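Subject: Re: Oil finishes on kitchen and work tables – is the three-coat schedule worth it?
From: Samer Qudah
Date: Jan 19, 2023

On the hardwax question, Hijazi wrote:

> I've been reading the Vondedeo sheet and I'm pretty much sold. They say
> 3 coats, a light scuff between each, and you get a surface that shrugs
> off coffee, red wine and hot mugs for 7 years before it needs a refresh.
> The Brusetti people say the same thing in different words. My brother in
> law used it on a bar top and loves it. Is there any reason not to just
> order the big can and do the dining table, the desk and the kids' table
> in one go? I'd rather not go back to poly.

I can think of a few reasons, and the first is that number. Seven years on what? A table in a showroom and a table under two kids with markers are different tables. I wrote to Vondedeo back in September and asked how they got it. What came back was a polite note with the same sheet attached. So I still don't know if anyone has watched a table for seven years or if somebody in the office liked the sound of it.

I'm not saying the stuff is bad. I've used it. It goes on easily, it smells better than most, and you can fix a scratch without stripping the whole top. My trouble is with the claims piled on top of that. Take "shrugs off." Every oil I've tried takes a ring if you leave a wet glass on it overnight. Some of the rings fade in a week or two. Some don't. The sheet says to "wipe spills promptly," and if I wiped everything promptly I could get by with no finish at all.

Then there's the bar top. How long ago did he do it? People love a finish in the first month. I'd like to hear from him after two winters with the heat on.

For what it's worth, here is how I'd go at it.

1. Do one table and leave the other two alone. Pick the desk, because you'll sit at it every day and notice when it starts to go. If you hate it by summer you've only got one top to sand.

2. Make a test board from the same wood, sanded the same way. Put two coats on half and three on the other half. Leave coffee on both, then vinegar, then a wet glass overnight. I've done this with Vondedeo and with Brusetti and could not tell the third coat from the second on either one. I could tell that I'd used a lot more of an expensive can.

3. Think hard about color if your wood is pale. Oil warms everything up. The makers all sell a "natural" or "raw" version with a bit of white in it, and on a light top it can look fine or it can look like watered-down milk sitting in the grain. Look at it in daylight, from the side, before you commit. A clear, light grain like this one is easy to muddy and you won't get it back without sanding.
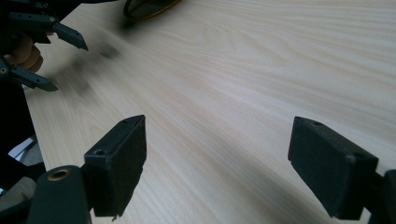 4. Don't sand too fine. I know there's a fellow on the Paredetti board who goes up to 2000 grit and says it feels like glass. I'm sure it does. It's also burnished so tight that the oil has nowhere to go, and then he's back a month later asking why his finish wipes off on a napkin. Stop much earlier than that, where the can tells you to. That's the one part of the sheet I'd follow to the letter.

5. Lay your used rags out flat, outdoors, or soak them in water before they go in the trash. Oily rags in a heap can catch fire on their own. Brusetti puts this in tiny print on the back, which annoys me more than the seven years does.

On poly – I think it gets a worse name than it deserves on this list. Yes, it can look like plastic when it's laid on thick. A thin wiping version in satin doesn't, or not to my eye, and it'll take more abuse from kids than any oil I know of. When it wears through you do have a bigger job on your hands, I'll give you that. For the kids' table I'd use it without losing any sleep.

As for the big can, check what happens once it's opened. Mine skinned over before I'd used half, and I had the lid on tight. The price per quart looks a lot less clever when you're pouring the rest through an old stocking.

If anyone here has a top with this stuff on it that has really gone the full seven years without a recoat, I'd like to hear about it, and I'd like to know what gets put on it day to day. Dining tables that only see Thanksgiving don't count.

Samer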